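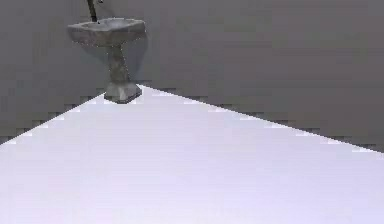

Pedestal sink, speckled gray stone finish. Rendered view.

5/28/23
Soltside workshop, humidity sensor check, continued

Second attempt at the salt jar comparison. Repeating with the Kevstead probe and both Oosthuizen loggers in the same jar, lid taped, sodium chloride slurry in the bottom. Slurry mixed thicker this time. The first batch had clear liquid standing over the crystals, and I don't trust the surface layer to be saturated if the jar gets bumped.

Salt is plain table salt from Pustdale, no iodide listed. Tap water boiled and cooled. Bench air at start: 23 C, 47% RH on the Kevstead.

Loggers set to one reading every 2 minutes. Left them until the curve went flat. 236 readings from each logger, no dropouts. The Kevstead has no memory, so its values are the ones I wrote on the jar label and copied over.

Result: the Kevstead and logger A agree with the table value for sodium chloride to within their own resolution. Logger B reads high. Same sign as in the first run and close to the same size, so I am calling it a fixed offset at this humidity. Can't say yet whether it holds lower down. A magnesium chloride jar would settle that. 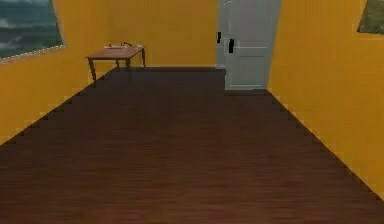
Response time is a separate matter. Logger B also lags A by several readings on the way up. Both have the same vent pattern and the same filter cap as far as I can tell, so either the cap on B is dirty or the sensing element is older than the case. Serial numbers are too worn to compare. Swap caps before the next run and see which one the lag follows.

Temperature drift inside the jar was small but not zero. It tracks the heating cycle in the building, delayed by the foam box. Worth moving the box off the outside wall. Sodium chloride is forgiving on temperature, magnesium chloride a bit less so.
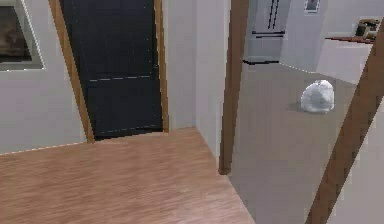

Dark door, closed, in orange-brown trim. Wood floor in front. Rendered view.

Tape note: masking tape lifted at one corner of the lid overnight. No step in the data at either logger, but use the vinyl tape next time. Also keep the Kevstead cable out of the lid seam. Drill the second jar lid and fit the rubber grommet.

To do
Magnesium chloride slurry, new jar, label before filling
Swap filter caps A and B
Correct logger B in the May file only after the low point is done. Leave raw columns alone.
Order more desiccant for the storage tin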